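Skeltow Open Day: an afternoon in the big hall

I have wanted to see inside the Skeltow building ever since we moved to Netitdale, and on Wednesday I finally got my chance. They open the doors to the public in July, and I went with my sister, two sandwiches and no plan at all.

The bus from Pikcombe drops you on the wrong side of the road, by the tire place, so you walk back along the fence until you find the gate. There was a sign, but it was facing the other way. Sign in at the desk, get a sticker, hang your coat up if you brought one (we had, in July, this being Netitdale), and then you're pretty much free to wander until 5. I loved that. I've been on tours where you get marched from one rope to the next, and this was so much more relaxed.

The first stop was the front corridor, which has old floor plans of the site on the wall. My sister could have stayed there all day. The building has been added onto so often that hardly any two doors line up, and once you know that, you see it everywhere: a step down for no reason, a window that looks into another room. Then you come through a pair of heavy doors into the hall itself, and it's huge. Metal beams and trusses overhead, gray all the way up, and that lovely hum that big workspaces have.

The area I'd most wanted to see was the bottle table, and we went straight to it. 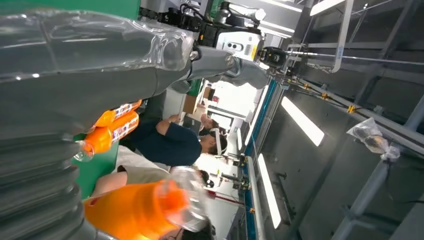
I could have watched for an hour. I use bottles every day of my life and had never given a thought to how awkward they are to handle. They're tall, they're slippery, the cap end is a different shape from the other end, and the label needs to face a sensible way if anyone is going to read it. Orange was the color of the day, bright enough that you could spot it from well back. And green is such a good choice for a tabletop! Everything shows up against it. I came home and looked at our beige kitchen counter with fresh eyes.

What struck me most was how calm the people were. White headsets on, leaning in, getting on with it while strangers like us stood around gawping. I had expected more noise and more rushing. You could feel people concentrating, and the visitors picked up on it too. Even the kids near us dropped their voices.

We broke off for tea at that point. The canteen is up a half flight of stairs and is run by Wada, the same bakery that has the stall at Pikcombe market, so I knew we were in safe hands. I had a cheese scone and then, after a short debate with myself, another one. My sister had the lemon slice and says it was better than the one at the market. The tables by the stairs are the ones to get, as there's a bit of a draft from the other side.

Then back down for a second look, which I would recommend to anyone. The first time around you're taking in the size of the place, and the second time you start noticing how people work. There were cardboard boxes standing about, the way there are in any room where things get done, and I found that cheering. I always half expect a place like this to be spotless and a bit unfriendly. It felt more like my uncle's garage with a much higher ceiling.
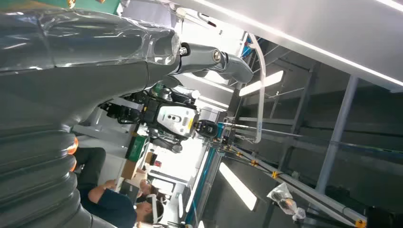 Two people and a white headset in the big hall, with the boxes behind.

The light is beautiful on that side of the hall, by the way, very bright. If you want to take pictures, move around a little until you don't have it straight in your eyes. I have several of my sister as a black outline.

We finished at the little table by the exit where you can write a comment on a card. I wrote far too much and had to turn mine over. My one grumble is the restrooms, which are back past the front desk and down a long passage, so allow time for that if you have small children with you.

Some practical bits if you're thinking of going next year. Entry was free. The parking lot was full when we got there, so take the bus if you can. Flat shoes, definitely. The canteen took cards but the machine was slow, and the line moved faster for people with cash. We stayed for 2 hours and I'd happily have stayed longer, but the last bus to Pikcombe leaves early on Wednesdays and we had to run for it.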